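Lever Handles Should Be the Rule

Plerulstead still lets builders fit round knobs on inside doors. I think the town should stop allowing it.

My father is 81 and has bad wrists. He can't turn a knob before ten in the morning. A lever he can push down with his elbow.

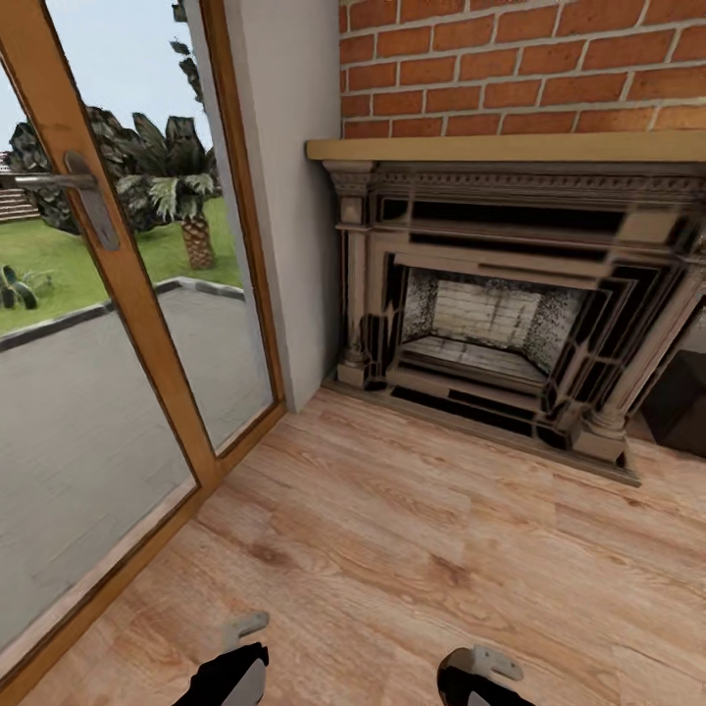

A lever handle on a wood-framed glass door.

The usual objection is cost. When I changed the doors in my own house, levers added $53 to the whole job – less than I spent on paint. Lutz Tiedemann, who builds homes in Caltthorpe, told me he quit ordering knobs 11 years ago and no buyer has complained.
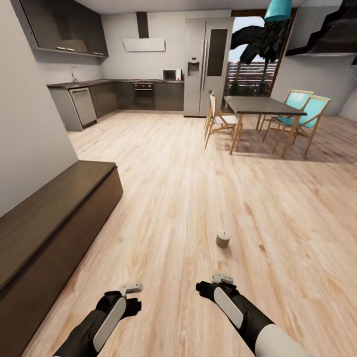

Others say people can swap handles when they need to. Some can. Renters mostly have to ask, and many older owners put it off until after a fall or a surgery.

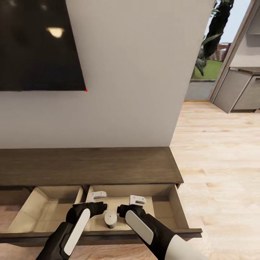 The code review comes up in July. One line on door hardware would cover it, and I'd leave existing homes alone.

16 comments | 102 shares

Related
Dudlow's sidewalks are too narrow
Who pays for the Böttcher ramp?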